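The head of Karnholm High would like her hall back

Wednesday, April 15, 2020

The head teacher of Karnholm High answers the phone on the second ring, which she says is a habit left over from when it might have been a parent.
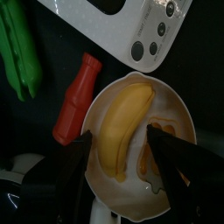
"It's mostly people selling hand gel now," she says. "Or the marquee firm. We're on good terms, the marquee firm and I. They've stopped asking when we'd like the marquee."

The marquee was for the leavers' ball, booked last November and now put off until further notice. So were the chocolate fountain, the coach from Toltunent and a band whose members all teach geography at Grukier Academy. She has got the deposit back on two of them. The band never asked for one, and she would rather not say which of the others is holding out.

I ask how the leavers took it.

"With dignity, for one afternoon. Then came the petition." It has 1,622 signatures, a decent haul for a town whose secondary school has far fewer pupils than that. She has read the names. "One of them is the school's own dog. I recognised the spelling."

The petition doesn't ask for the ball to go ahead. It asks that whoever would have won the vote for best dressed be told, privately if need be. She is thinking about it. The votes were never cast, so she would have to guess, and she has taught long enough to know what comes of guessing about hats.

There is also the money. The leavers had raised 2,000 pounds through cake sales and a sponsored silence that she describes as the best day of her career. Some of them want it kept for a ball later in the year. Others want it to go to the Morrison Trust, which runs the lunch club on the estate – and a small, firm group wants it spent on hoodies.

"I've told them they can vote on it. They've asked if the vote can be for something else."

School itself carries on after a fashion. A few children of key workers come in each day and have the run of the library. The hall still has its stage up from the spring play, which got as far as the dress rehearsal. She walks through it most mornings on the way to the post.

"There's a cardboard castle in there. I've started saying good morning to it."

Will there be a ball in the end? She says she has pencilled in a date and won't tell me what it is, as her last pencilled date ended up on a poster. The dresses will keep, she thinks. She is less sure about the boy who had hired a horse.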